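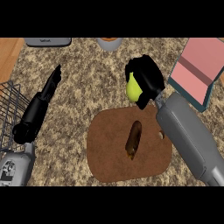 Worktops: what to do before the July refits

The kitchen refits at Kirkik start again in July, and the office has had the same questions from several flats, most of them about worktops. This item puts the answers in one place. It applies to anyone in the 64 flats who is having the kitchen replaced, and to anyone who had it done last year and is wondering how to look after it.

Choosing a surface

You will get a form with three choices on it: granite, laminate or solid wood. The sink, taps and cupboards are the same whichever you tick. Samples are in the ground floor office until the last Friday of the month and can be taken home overnight. Please do take them home. The light in the office is poor and several people last year said the colour they got was darker than they remembered.

Granite is the hardest of the three and takes a hot dish better than the others, though a trivet is still a good idea. It needs sealing. A speckled pattern hides crumbs very well, which some people like and some don't. If you tend to wipe only when you can see a mess, you may want a plainer one.

Laminate needs the least care. It will scorch if you put a pan straight from the hob on it, and a scorch can't be repaired. The weak point is the join near the sink. Once water gets into the board it swells, and the whole length has to be changed.

Wood can be sanded and oiled again if it is marked. It needs oiling every few months and more often beside the sink. If you are away a lot, or know you won't get round to it, choose something else.

Stone and wood can be mixed, for instance stone by the cooker and wood on the other side. Tick both boxes and draw a line on the plan to show where each goes. Flats on the top floor can't have this because of where the pipes run.

The fitters

Trurora are doing the fitting again and Kahraman are cutting the stone. Trurora will knock on the morning of the work between 8 and 9. They need the worktops and the cupboards underneath to be clear. Last year a lot of time was lost to full cupboards, and two kitchens had to be moved to the following week.

The old worktop comes out on the first day and the sink is disconnected. If you have chosen stone, there is a gap of 6 days between the measuring visit and the fitting. You keep your old sink during the gap. With laminate and wood it is all done in one visit, and you will have water again by the evening.

Cutting is done off site, but there will be some drilling for the taps. Close the doors to the other rooms and put a sheet over anything you can't move. The dust is fine and gets everywhere.

Sealing and cleaning granite

To find out if your granite needs sealing, put a spoonful of water on it and leave it for ten minutes. If the stone has gone darker underneath, it is time. If the water is still sitting in a bead, leave it for another year.

The office has tins of Zillum sealer for residents to borrow. Clean the stone first and let it dry overnight. Put the sealer on with a soft cloth, wait as long as it says on the tin, then wipe off everything that is left. Don't let it dry on the surface or you will have a cloudy film. Open a window. Bring the tin back with the lid pushed down properly, as one came back solid in the spring.

For everyday cleaning use warm water with a drop of washing-up liquid, and dry it with a tea towel. Don't use vinegar, lemon or bathroom cleaner on any of the stone. Oil stains can often be drawn out with a paste of bicarbonate of soda and water, left under cling film overnight. You may have to do it twice. Red wine and turmeric should be wiped up straight away.

Chips on the front edge can be filled. Report them to the office and keep the piece if you can find it.

Costs

The standard fitting is covered by the service charge. There is a charge of £100 if you want the worktop carried on behind the cooker as a splashback, payable when you hand in the form. Moving a socket is extra and has to be agreed with Trurora directly. The office can't do this for you.

Old worktops

Sound lengths of the old laminate will be kept in the bike store for anyone who wants one for a shelf or a workbench. Ask for the key at the office. Whatever is left at the end of the month goes to the tip. Please don't leave your own offcuts, tiles or doors there.

Forms go in the box by the lifts. If yours has not come, check that your name is on the right flat number at the office, as a few went astray on the third floor.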